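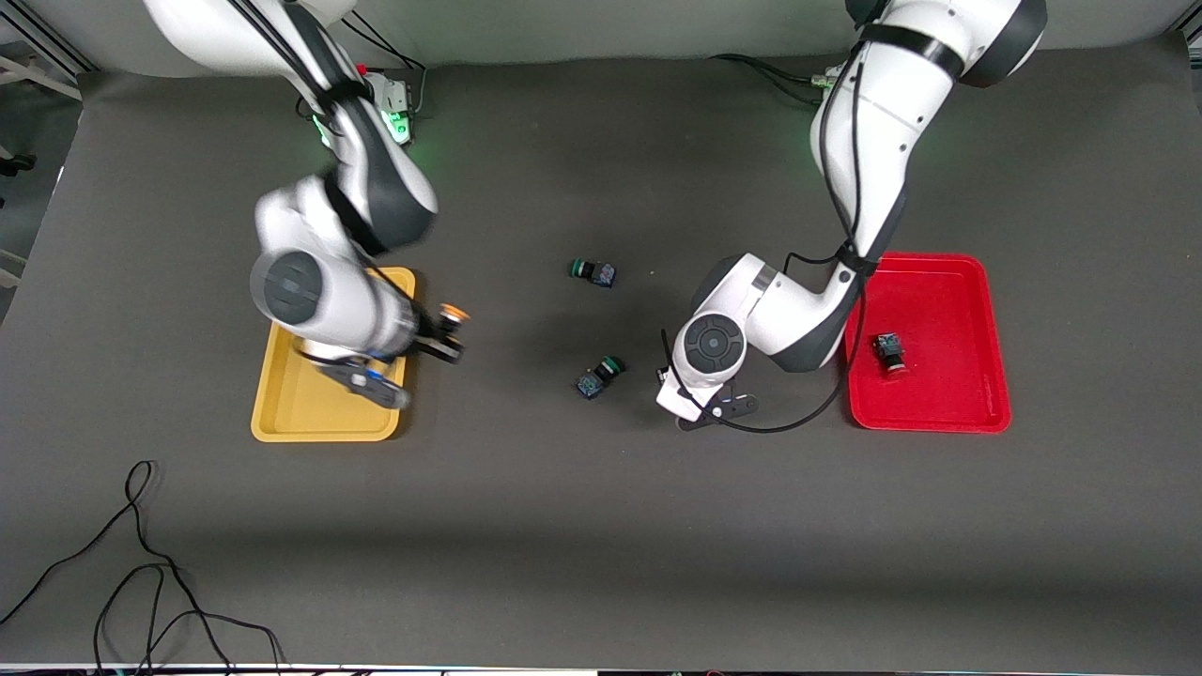 4. Counter records and repeat visits

4.1 What was collected

Records came from three dispensaries - Dralley, Ikside and Purska - all selling to registered patients only. Each shop kept its own till system, so the fields don't match up well. Dralley logs the product batch and the patient number. Ikside logs product type and price but the batch only if the member of staff types it in, which they often did not in the busy hours. Purska moved to the Caldeira stock software part way through the study, in August, and its older entries had to be brought across by hand.

After cleaning, 1,834 visits were usable. A visit means one patient, one sale, one shop. Returns were taken out, as were staff purchases and anything rung up under the blank patient number that Dralley uses for training. Two patients sharing a carer count as seperate patients even when the carer paid for both at once. This was argued over. The other way of doing it makes carers look like very heavy users and we did not want that in the tables.

Consent was asked for at the counter, on paper. Some people said no, and some said yes and then changed their minds; those records are gone and we can't say much about who they were. Probably newer patients. Staff at Ikside thought so at any rate.

4.2 Label reading

The main question for this section is whether patients who were talked through the label at the first visit came back for the same product. By "talked through" we mean the member of staff pointed to the strength, the suggested serving and the date, and said what each meant. A tick went in a box on the sales sheet. The tick is all we have. A rushed explanation and a careful one look the same.

Of the usable visits, 987 had the tick. The rest had no tick or an unreadable one. Unreadable was treated as no tick, which will pull the two groups closer together than they really are.

Patients with the tick more often bought the same product again. The gap was widest for edibles and oils, hardly there for dried flower. This fits what staff told us. Flower buyers mostly know what they want before they come in, they ask by name, they smell the jar, done. Edibles are where people get it wrong - too much on the first evening, a bad night, never again. Or too little, then the whole packet thrown out as useless.

Buying the same thing again is not the same as doing well on it. A patient may stick with a poor choice because the queue is long. Another may switch for price alone, and prices at Purska moved a good deal over the period. We have no symptom scores. A short form was tried at Dralley and dropped, the return rate was very low and most of the forms that did come back had only the first page filled in.

4.3 Differences between shops

Ikside ticks the box most. It also has the longest counter and a chair at one end, where older patients tend to be served. Dralley is a narrow shop and people can hear each other, several patients mentioned this without being asked. Talking about dose with a stranger at your elbow is not easy. Purska sits between the two, but its records before the Caldeira change are thin and we would not lean on them.

Opening hours matter as well. Late sales had fewer ticks in every shop. Whether that is tired staff or patients wanting to get home we can't tell from the sheets.

We looked at first-time patients on their own, since they should gain the most from an explanation. The pattern holds but is noisier. A first-time patient at one shop may be an old hand at another, as the three do not share patient numbers and we were not allowed to join them up.

4.4 Coding and checks

Kvido Malý coded the free-text notes. A sample of 200 notes was coded again by a second reader who had not seen the first set of codes. Most disagreements were over "asked about strength" against "asked about effect", and after talking it over these were merged into one code. Notes in other languages were translated by staff who speak them. Not ideal, but the notes are short.

The note field in Caldeira stops at 2,000 characters. Only a handful of notes hit the limit, all from the same member of staff at Purska, and they were kept as they stood.

One batch of sheets from Dralley got wet in the back office and the ink ran. Where the till record could fill the gap we used it. Where it could not the visit was dropped, these are not in the total given above.

The data set was closed on January 30, 2019. Sales after that date are not included, even where a patient's second visit fell only a little later. A few repeat purchases will have been missed this way, in both groups.

Figure 4. Two robot arms above a dark grey tabletop, with a yellow tray on the left and a red tray on the right.

4.5 Limits of this part

Three shops, one region. Patients chose their shop and nobody was assigned to get an explanation or not get one. Staff may well have given more time to patients they expected to see again, and then the tick is a sign of that and does not cause anything. We tried leaving out patients the staff knew by name, using the notes, and the gap for edibles got smaller but did not go away. For oils it more or less did.

Price is only partly dealt with. Ikside ran a discount on oils that is not marked in its till records and we found out abuot it after coding had finished. The oil figures for Ikside should be read with that in mind. Section 5 takes up the staff interviews.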